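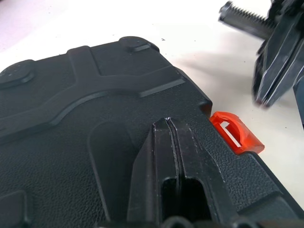 Wrist camera view at the case station: lid, orange latch, gripper finger.

June 22, 2018
Cell at Gatley, case station

Spent the morning on the gripper. The Trerley people asked why the pick on the case drifts, and I wanted to look at the fingers first, before anybody changes the program again.

The finger has light scuffs, and small white specks on the tip and on the angled sides. I could not say from the camera if it is dust or wear. Took both fingers off and wiped them with a dry cloth. Most of the white went away, some stayed in the edges of the groove, so that part is wear. Not deep. I put the same fingers back and did not open the new pair from Gisler.

One finger screw was less tight than the others. I think this is the drift, or a good part of it. Tightened all of them crosswise and put a paint mark on each head, so next time we see at once if one has turned.

Then the teaching. The old approach point came down too near to the raised rib on the lid. I moved it up by 8 mm and made the last part of the path slower. The lid is grained nearly everywhere and the ribs are smooth, and the Diranier software likes the smooth ribs much better for finding the position. I redrew the search window so it holds the rib where it branches, and left the orange latch outside. The latch is shiny and gives a different edge when the light changes.

Test: 58 cycles with the new window, 9 without a good match, all 9 with the blind open. With the blind down there was no miss. So please keep it down until we have a proper hood for the lamp.

Counter was at more than 1,000 cycles since the fingers were fitted in January. I wrote it on the card inside the cabinet door - the old card was full, I started a second one.

Still to do:
- check finger screws again after the next long run
- ask Gisler for the torque value, I used the one from the old sheet
- save the program under a new name, the old one is still the default at start-up
- wipe the camera glass, I forgot it today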